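Boateng Cup student robotics > Build and Train > Folding shirts by hand-held gripper: tell me I'm wrong

Started by trundach_ed
23/01/2019

trundach_ed wrote:
Edin Kovačević here, team Trundach, second year in the Boateng Cup. We drew the laundry task. My parents are thrilled that I'm going to college to learn how to fold a shirt.

The plan is to record people folding with the hand-held grippers and train on that. Each of us gets 45 minutes at the table, then we swap. So far we have 15 folds I'd show to a judge and a much bigger pile I'd show only to a priest. Everything goes on the big table with the cream cloth.
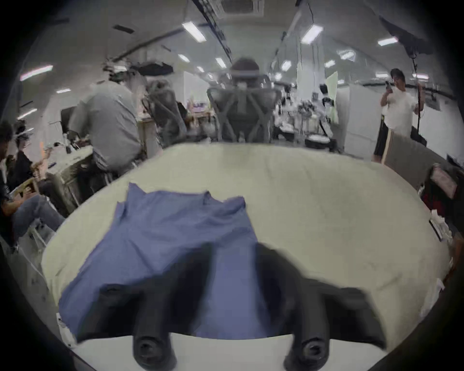 My problem is the collar. I go for the collar first, everyone else on the team goes for the hem, and the result is a data set that can't make up its mind. I say we pick one way and throw out the rest. The team says I only want this because the one way would be mine. Both things can be true.

hekalach_pit wrote:
Hem first. Collars are thick, they slide out of the fingers, and you'll spend February re-recording. Ask me how I know.

trundach_ed wrote:
How do you know?

hekalach_pit wrote:
We spent last February re-recording.

mothballs5 wrote:
Don't throw anything out! Mixed folds are fine if you label them. We kept all of ours at Arkska and the thing learned to do either one. Badly, but either one.

hekalach_pit wrote:
"Badly, but either one" should go on your team shirts. Which you could then fail to fold.

mothballs5 wrote:
We placed 5th. Where did Hekalach place?

hekalach_pit wrote:
We had a battery issue.

socket_wench wrote:
Skipping the annual battery issue. Edin, one gripper or two? With one you can only drag the cloth around and hope. Two people with a gripper each is worse than one person with both, in my view, because they start being polite to each other. After you. No, after you. Then the sleeve is on the floor.

trundach_ed wrote:
We've done it both ways and I disagree, two people is faster once they stop apologizing. Rules we use now, taped to the wall where everyone can ignore them:

1. Shirt flat before you start recording. Flat means flat, it does not mean "I patted it."
2. Say which corner you're taking out loud.
3. Keep your fingertips low over the cloth and don't wave the gripper around while you think.
4. If two grippers are out, the left one goes in first and the other one waits.

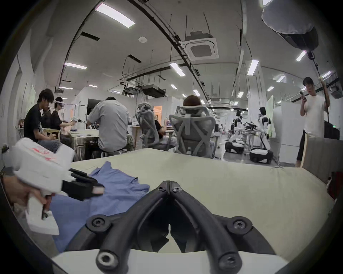
5. Bad fold, keep recording to the end. Label it bad. No deleting because you're embarrassed.

socket_wench wrote:
Rule 5 contradicts your whole first post.

trundach_ed wrote:
Rule 5 was put to a vote.

mothballs5 wrote:
I like rule 5. I'd drop rule 4, the left isn't always the side you want. Depends how the shirt lands.

hekalach_pit wrote:
Keep 4. Drop the shirt and ask for the towel task. A towel has no collar and no opinions.

trundach_ed wrote:
Already asked. Towels went to the first-year teams. Trying hem first for the next 5 sessions, labels on everything, and I'll post the numbers even if they make hekalach_pit happy.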